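From: Bořivoj Doležal
To: the kitchen automation list
Date: 9/21/23
Subject: Re: Trurero Sink Pack, anyone paid for it yet?

> We're looking at the Trurero sink pack for our dish-clearing work and the sales page is long on adjectives. Has anybody run it for more than an afternoon? I'd like to know (a) whether the kitchens are any good, (b) whether the clutter is believable, and (c) what the licence does when it runs out. We're on Flostex for the arm control and would rather stay there.
>
> Skála

Hello Skála, hello all,

We took the trial in February and then paid, so I am now in the position of defending the purchase to myself. Taking your points in the order that suits me.

The kitchens are decent. You get 54 layouts, of which I would happily cook in perhaps two. Sinks, taps and worktops vary more than I feared, and the basins have a proper inside to them. Our old home-made scenes had a sink that was really a grey rectangle with ambitions, and the gripper planner did splendidly in it until it met a rim.

Clutter is where the money went, or so the invoice says. The scatter tool drops crockery and food wherever you allow it, and it has the table manners of a student house. Dinner goes in the basin with the food still on it. I complained about this to their support desk and was told it was "representative". I thought about my own kitchen and let the matter drop.

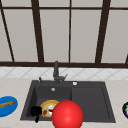
*Sink pack, default clutter: plate of food, black mug-like thing and large red ball in the left basin, more plates out on the worktop.*

The ball is my favourite. Anything big, round and shiny next to a plate is a fair test of whether your system can tell what belongs in the dishwasher, and ours could not. It had a go at washing 36 of them before we changed the labels. You can switch toys off in the settings, under "Surprises", which is a menu name I would like to have been in the meeting for.

Now the grumbles. Windows are blank grey panes. If your cameras care about what's outdoors, you'll be putting your own garden in. Some of the food is also a matter of opinion. There is a long brown item that half our office calls a baguette and the other half calls fried fish, and the label file sides with neither, calling it "food_long". Perhaps they have the same argument over there.

Flostex works, after a fashion. The export runs cleanly but the joint limits come across in the wrong units, so do check them before your arm tries to fold itself into the drainer. The fix is one line in the config and I'll send it to anyone who asks.

On the licence: it is 3 seats for a year, and when it lapses you keep whatever you have rendered but can't open the editor. Export early. We also tried Hovedness, which is cheaper and lets you keep the editor, but loading a kitchen took nearly 87 seconds on the same machine and every tap was the same tap.

Would I buy it again? For sinks, yes. For the hob and fridge packs I'd ask for a trial first, and I'd want to see what they put in the fridge.

Bořivoj

P.S. If you do get the trial, save your scatter settings under a new name. The update overwrites the defaults and all your toys come back.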